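Search this site
Enter keywords
Go

Ulline Neighborhood Clothing Exchange
Minutes of the planning meeting, October 30, 2026

Kalliopi Antoniadis opened the meeting. The minutes of the last one were accepted with one correction: the rent on the Boateng Street hall is $259, and it was typed as $295.

Winter exchange. Agreed to hold it on the first weekend in December. The hall can take up to 400 people over the day. Doors open at ten. Children's coats and jackets go along the back wall this time, sorted by size, with snow pants next to them. Anything with a broken zipper or missing snap goes to the mending table first.
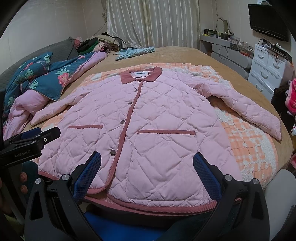 Yao-tsung Sin asked if adult coats should have a limit per family. After some talk it was left at two each until noon, and no limit after that.

Flyers. Peltex Print quoted for 3000, delivered folded. Approved. Kalliopi will send the text once the school has confirmed parking.

Storage. The unit on Jindine Road is full. Summer bins will move to Yao-tsung's garage until spring. Old hangers to be recycled.

Other business. The card reader needs a new charger. Yao-tsung to buy one and bring the receipt.

Next meeting is in the hall, 5 p.m., date to be sent by email.

Recent items
Mending table: what we need
Drop-off hours
Minutes of the September meeting
Hall parking map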